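I'd been putting off writing about the Stiveo for ages, mostly because every time I sat down to do it I changed my mind about whether I liked it. So I made a cup of tea, put my feet up and told myself I wasn't allowed a second biscuit until there was a draft. Hello!

For anyone new, the Stiveo is a two-armed folding setup that you lease by the month, and it comes with a towel-and-linen package called Prustel that does the thinking. Barros sells it in Australia and they're pitching it at small operators. Think holiday lets, physio clinics, little day spas, anywhere that goes through a silly amount of flat cloth and can't justify a proper commercial folder the size of a ute. I look after the linen for a group of holiday cottages down the coast, so I am very much the person they want to talk to.

Amber Dobson at Barros had me up for a demo in January, and then I went back for a longer go with my own stuff. I'd recommend doing it that way if you're tempted. Their demo cloths are lovely and square and behave beautifully. Mine have been through a hundred guests and a few dodgy hems, and I wanted to see what happened with those.

First impressions: it's quieter than I thought! I'd braced for a factory racket and could chat to Amber at a normal volume the whole time. It's also slower than I thought. If you've got a video in your head of something whipping through towels like a card dealer, let that go now. It picks, it has a bit of a think, it shifts its grip, it has another bit of a think. I got quite hypnotised and my tea went cold.

The bit I liked best was watching it handle corners. I am a corner person (my sister says this is a personality flaw) and I'd assumed two black pinchy fingers would be hopeless at it. On tea towels and napkins it was really very good. It takes hold of one corner, lets the rest lie flat and goes from there, and it doesn't drag the whole lot across the table the way I do when I'm in a hurry.
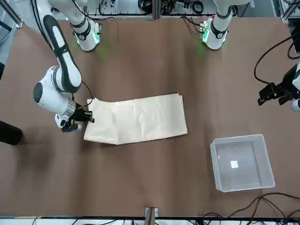

One of the cream cloths, folded into a long rectangle, with the right arm holding a corner. Clear bin waiting on the other side.

You'll see there are still creases. I asked about that, and Shazia Dogar, who runs the training side, was refreshingly upfront: it folds, it doesn't press. If your cloth goes on crumpled it comes off as a folded crumpled cloth. Fair enough, but the brochure does have a stack of napkins on the front that have clearly met an iron, so keep that in mind. For the cottages I don't mind a soft wrinkle in a tea towel. For table linen I'd be ironing first, and then I'm wondering what I'm paying for.

On my second visit I ran 232 pieces through it over the day, all small flat things, and 193 of them went into the pile in a state I'd have been happy to put in a cottage. The rest I refolded. Most of those were the older napkins where the hem has pulled in on one side, and I can't be too cross about it as I struggle with them myself. Bath sheets I gave up on pretty quickly. It can do hand towels, and Amber says bigger pieces are coming in an update, but I've been buying software for long enough to only count what's there on the day.

Setup is where I got a bit grumpy. Prustel wants you to teach it each kind of item, and the menus are written for somebody who isn't me. There's a screen called Item Profiles and another called Cloth Library and I still couldn't tell you the difference. Shazia got me through it in 2 goes and after that I managed the hand towels by myself, feeling extremely clever. But I'd want the help line number stuck to the wall. They do answer it, by the way. I rang from the car park to check and a nice man called Martim Louro picked up on the 5th ring.

Space is the other thing. Measure your room, then measure it again with the door open. You need the table, the reach of both arms, and somewhere for all the cabling to go, and my linen room is basically a hallway with ambitions. I'd have to move the shelving and probably lose the ironing board, and see above re napkins.

A few people have asked how it stacks up against the Stollinach, and I can only half answer. Laurinda Magalhães has one at her clinic and let me have a stickybeak. It's a single arm and it's cheaper, and it's quicker on face washers, but it needs someone to lay each piece out for it first. She's happy because her receptionist does that between patients. I haven't got a receptionist. I've got a dog.

So am I getting one? Not this season. If they sort the bath sheets I'll be first in the queue, and I've told Amber so. If your work is mostly tea towels and small flat linen and you've got a decent-sized room, I reckon it's worth asking for the trial month - take your worst napkins with you, the really sad ones, and see how it goes.

Afonso Barreto asked in the comments last time whether it can do fitted sheets. Afonso, I did ask, and Amber laughed for quite a while. I'm taking that as a no for now!

Next post will be back to the cottages, and the great mattress protector saga.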